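MEDIA RELEASE

Retdale to get its late bus back, 19 months after losing it

Retdale's evening bus returns in December, ending a stretch in which the town's nightlife finished at 6:40 pm sharp, whether or not anyone had ordered dessert.

The 473 will again run between Retdale and Fladside until 11 pm, stopping at the hospital, the pool and the shelter on Sikder Street that has a roof but has never had a seat. Operator Jorkent Coaches cut the service after a review found too few passengers were using it. The review was carried out during the school holidays, while the bridge was closed. 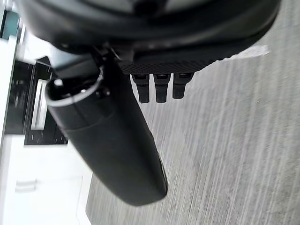
Kirsten McIntyre told the public meeting she had spent 80 dollars on a taxi home from a free concert, and would like it noted that the concert wasn't much good either. She wanted to know whether the last bus would wait for the late train or leave two minutes before it, as was the custom.

Jorkent has agreed to hold the last departure for up to ten minutes when the train is running behind. Drivers will be told by radio. Under the old arrangement they were expected to look down the line.

The Retdale Evening Bus Campaign, which collected its signatures mostly in the supermarket queue, welcomed the new timetable and has already found a spelling mistake in it.

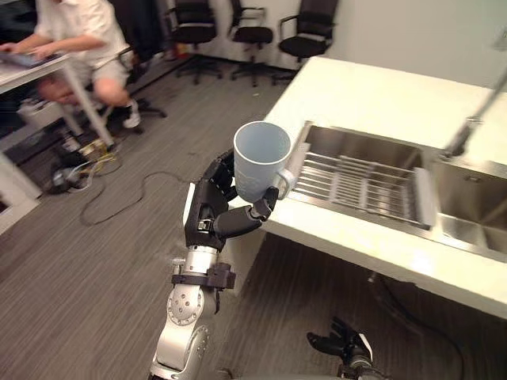 Fares will stay the same as on daytime services, and concession cards will be accepted all evening. Dogs may travel at the driver's discretion. Bicycles may not, although the campaign intends to keep asking.

"We asked for a bus and were offered a survey, then an app, then a second survey about the app," said campaign spokesperson Sumaiya Paul. "We're very pleased to have the bus."

The service will run as a trial for six months. Jorkent says it needs 200 passengers a week to make it permanent.

Printed timetables will be available at the Retdale library and on board.

Media contact: Sumaiya Paul, Retdale Evening Bus Campaign, care of Retdale library. Calls returned after 4 pm.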